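Still not sold on the block-pushing project

2019-04-30

I said in November that I'd give the robotics club one full school year before I complained about it in public. The school year isn't over, but I've sat through enough evenings at Rarkberg to have an opinion, so you're getting it early.

The project this spring is called Mai. It's a student project in the loosest sense, meaning the students picked the name. The task came from the Lurside challenge sheet, which asks teams to get an arm to follow typed instructions: push the blue cube to the red star, move the yellow heart away from the green cylinder, that sort of thing. The arm has no fingers to speak of, only a rod on the end, so everything gets shoved around the board. I have a toddler nephew who works the same way and he didn't need a grant.

My first gripe is the number everyone keeps repeating. At the parents' evening we were told the arm gets it right 97 percent of the time. Right at what? I asked, and got a long answer. The test runs were 40 instructions, all written by the same kids who trained the thing, and most of them were one short push. Magdolna Szénási, who runs the club, did agree that they should be trying sentences from people who had never seen the board. That was 6 weeks ago. I've seen one such session since, and the percentage was not mentioned at the end of it.

My second gripe is Workolum, the software they log everything in. Half of every meeting goes to it. The kids push the blocks, then they write down what they pushed, then somebody finds that the last batch was saved under the wrong heading and they all crowd around one laptop until it's time to go home.

And the blocks themselves are so well behaved. Stars, a heart, a hexagon, plain strong colors, on a flat wooden board with plenty of room. I'd like to see the arm handle a sock.
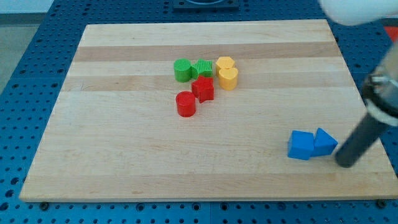 Dörte Wunderlich wrote to me after I grumbled about this last time, and she thinks I have it backward: pushing is harder than picking up, because a block you push with a rod can spin or slide off to the side, and a student who has to fix that learns more than one who closes a gripper and calls it done. She also says a sock would teach them nothing except patience.

Fine. I'll give her the spinning. I watched three of them argue over whether to push a star on a point or between two points, and it was a good argument — better than anything I heard in my own physics class. They drew it on the back of a permission slip. One of them changed sides halfway through.

What I don't buy is the step from there to "the robot understands English," which is on the poster. It knows some words for some blocks. I've asked for the poster to be changed and was told it's already at the printer.

The Lurside round is next month and I've agreed to drive. I'm bringing my own list of instructions, in my own handwriting, and they can type them in exactly as written.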